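Worktops and benches - Stanmont workshop gallery

Arvid Hellström has been mending and refitting old work tables at Stanmont for 12 years. This page shows some of the tops that have come through the workshop, with a short note on each. More pictures will go up in July, when the Lahtinen benches are finished. Click on any picture for a larger version.

Long bench, Vevel school

One of a pair from the craft room. The legs were sound but the top had split along a joint, so Arvid glued it and added two battens underneath. Photograph by Magdalini Lazaridis.

Packing table, Cliler

Job number 464. The owners wanted the ink stains kept, and they were. New feet, and a shelf below for boxes.

Sewing table

Beech, 100 cm wide. The hinged flap had been painted shut. It now opens, though it still needs a firm push.

Table with metal inserts 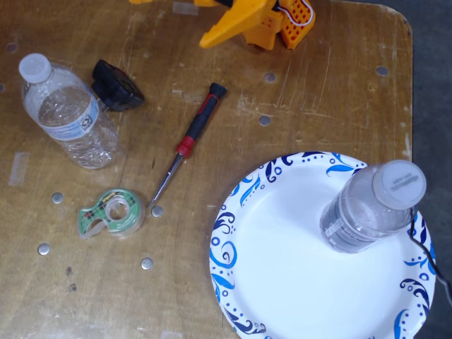 Scratched wooden top with round metal discs set flush into the surface and a rounded corner. Old tape residue still to come off - there is a strip on the left edge as well. On the table are a small screwdriver with a black and red handle, a green tape dispenser, a paper plate and a water bottle on its side.

Kitchen table, drop leaf

Sanded and oiled, with one new hinge. The second leaf is a replacement in a slightly paler wood.

Page updated 1 Feb 2018. For enquiries about repairs, please ring the workshop before calling in.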